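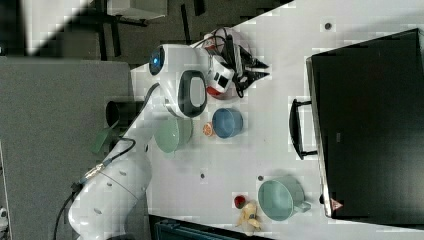
Gaétan Beaulieu wrote: No way I'm paying to have a kettle descaled, vinegar does it fine. Half a cup, fill with water, boil, wait.

Posted Wednesday by flemier_fan

OK but mine still smells like pickles (two weeks later!!) so I'm going back to citric acid.
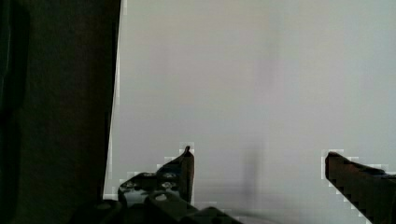 Re: Vinegar or citric acid?

Jucélia A.: Disagree with Gaétan, sorry. Breltovville water is super hard and vinegar barely touched it. One spoon of citric acid, 12 minutes, rinse twice.

Gaétan Beaulieu: Rinse more, then!

Last updated: January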